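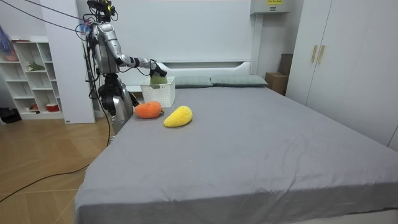
Clearing Plush Toys Off a Bed

Before you start

Set an open plastic basket on the mattress, up near the pillows. One with holes in the sides is best, as it lets air through and is light to carry. Smooth the fitted sheet so the basket sits level.

Step 1: Bring the toys together

Move everything to the middle of the bed. In our house that means the fruit and vegetable set, which ends up there most nights. Check under the pillows and down the wall side.

Step 2: Look each one over

Squeeze the seams and tug the stems and leaves gently. Put anything with a loose thread aside for mending. Long, curly pile holds crumbs – shake those toys over the floor first.

Step 3: Fill the basket

Lay the bulky toys on the bottom, on their sides. A durian takes up more room than you'd expect, so it goes in early.

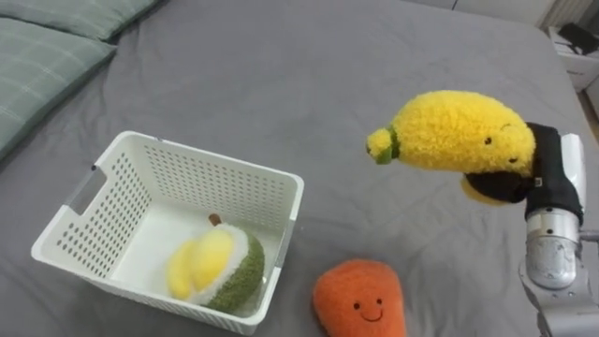
Carrots and bananas are easier to fit and can go in the gaps afterward. Don't press them down hard, or the faces will crease.

Step 4: Finish the bed

Lift the basket by both handles and put it on a low shelf. Pull the sheet tight at the corners and tuck the sides back under the mattress.

Posted by Friederike Steinbach, 4 October 2019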